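The Slow Return of the Creaking Door

When I was a student I rented horror films from a shop in Hultmont which also sold batteries and umbrellas. The owner kept them on the lowest shelf, so you had to kneel to read the titles. Most of them were bad. I watched them all the same, and I learned from them one thing which I still believe: a cheap film can frighten you only with its sound.

I thought of that shelf again when I saw The Lodger at Plenbridge, the second film by Kwaku Boateng. It runs for 297 minutes in the version he prefers, and for a more human length in the version which the cinemas show. I have seen both. The short one is the better film, although he does not like to hear this.

The story is thin. A woman called Alhassan (we never learn her first name) takes a room in a boarding house and begins to hear her neighbour through the wall. First he coughs, then he moves furniture, then he reads aloud from a letter which she has not yet written. There is no monster. There is very little blood, and what there is comes from a kitchen accident in the first half hour.

What fills the time is doors. I asked Boateng about them when we met at his editing room on Wumilska, at four in the afternoon, with the curtains already closed. He told me that he recorded 542 different doors for the film and used 44. He collected them over three winters, in schools, farms, a closed hospital and his aunt's house. "A door from a library disc is always the same age," he said. "You hear that it was never painted."

I am not sure that I hear this. But I can say that the audience in Plenbridge turned their heads to the left, all together, at a moment when the screen showed only a bowl of soup. I have not seen that happen in a cinema since my student years.

The film has its faults. The actor who plays the landlord speaks every line as if it were the last one in the play, and the dream in the final third belongs to some other, more expensive picture. The music, where it comes, is too polite. Boateng paid for most of the production himself and shot it in 22 days, and in a few places the hurry can be noticed: a conversation on the stairs ends so suddenly that I supposed a reel was missing.

Still, I would send anybody to it who complains that horror became too loud. Boateng lowers the volume until you lean forward, and then he leaves you there. His next film will be set in a lift, he says, and in September he starts to look for one.

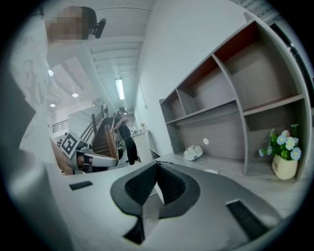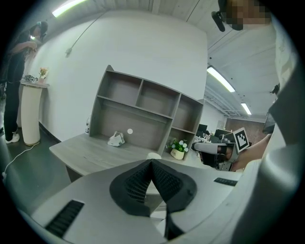
Is it necessary to see Boateng's first film before The Lodger?

The two stories are separate and share no characters, so you can begin with The Lodger. The first film is a comedy, and it is hard to find at present.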